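Threads > Household measurement > Refrigerator door seals and actual running cost

1/ Thread on refrigerator door seals. I logged one kitchen refrigerator at the plug for 20 days, changed one thing, and logged it again. Most of what follows is method. Skip to 9 for the numbers.

2/ The unit is a Katetby upright, freezer below, bought used. Before the test I cleaned the condenser, leveled the feet and left the thermostat dial where it was. The dial stayed there for both runs. If you change the setpoint between runs you are measuring the setpoint.

3/ Logging was done with a Clistitz plug meter. It records energy per interval and exports a plain text file. Its clock drifts, so I lined up the two runs by the defrost cycles and ignored its timestamps.

4/ Compressor runtime is a better signal than power draw for this. A fixed-speed compressor pulls nearly the same wattage whenever it is on. What a bad seal changes is how often it comes on and how long it stays on.

5/ The paper test: close the door on a strip of paper, pull. Everyone recommends it. It finds gross gaps only. My gasket held the paper on all four sides and still leaked at the hinge-side bottom corner. A flashlight inside the compartment, kitchen dark, showed the gap.

6/ Humidity inside is the other indicator. Air leaking in carries moisture, the moisture freezes on the evaporator, and the defrost heater has to run longer. On a humid March evening the bottom shelf had beads of water along the back edge. With a good seal it stays clear.

7/ Replacement gasket came from Wan. It arrives folded flat and will not seat that way. Soak it in warm water, lay it out on a table, and leave it until the creases relax. A hair dryer also works but it is easy to overheat the corners, and then you own a wavy gasket.

8/ Fit the corners first, then the long sides. Wipe a very thin film of petroleum jelly on the hinge side only. Then leave the door shut overnight before you log anything. The magnet strip needs time to pull the new gasket into shape.

9/ Results. Old gasket: 2 kWh per day. New gasket: annualized, 89 kWh less per year, holding room temperature and use the same. The full year on the old seal would have been higher than the label figure. On the new one it comes out below it.

10/ Someone will ask about the annual projection. It is a straight scaling of the 20-day run, with no seasonal correction. My kitchen is warmer in summer and the real saving should be larger then. I have not measured summer, so I am not claiming it.

11/ Clearance matters too. With the side wall tight against the cabinet and no gap behind, runtime went up even with the good gasket. Check the manual for which faces of your unit reject heat. On many newer ones it is the sides, and they need air.

12/ Also: a table or counter pushed up against the refrigerator is fine on a rear-condenser model and a poor idea on a side-condenser one. Feel the side panel while the compressor is running. If it is warm, move the furniture.

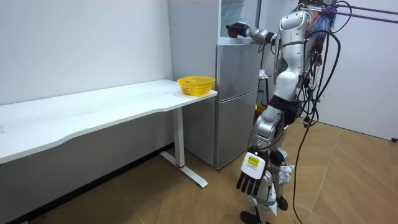
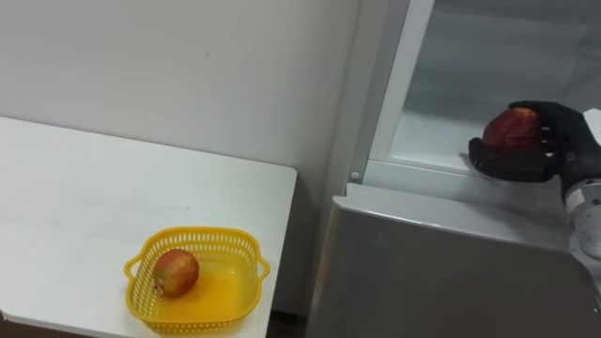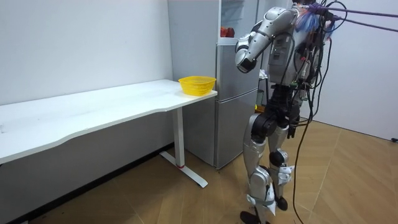 White desk along the wall. The refrigerator is in all three.

13/ Things that made no measurable difference in my log: filling empty shelf space with water bottles, turning off the interior lamp, wiping the gasket with vinegar. The bottles do slow the temperature swing when the door is open. Total energy over a day did not move.

14/ Things that did: letting hot food cool before it goes in, and not holding the door open to think. I used a door switch logger from Skomorero for this part. It counted 811 openings across the old-gasket run, more than I would have guessed for one household.

15/ Raw exports and the spreadsheet are in the linked folder. Column C is cumulative energy, so take differences before you plot it. The gap in the second file is a power cut and I left it blank.

16/ Next run is the same unit with the dial one step warmer and a thermometer in a glass of water on the middle shelf. Will post when the log is complete.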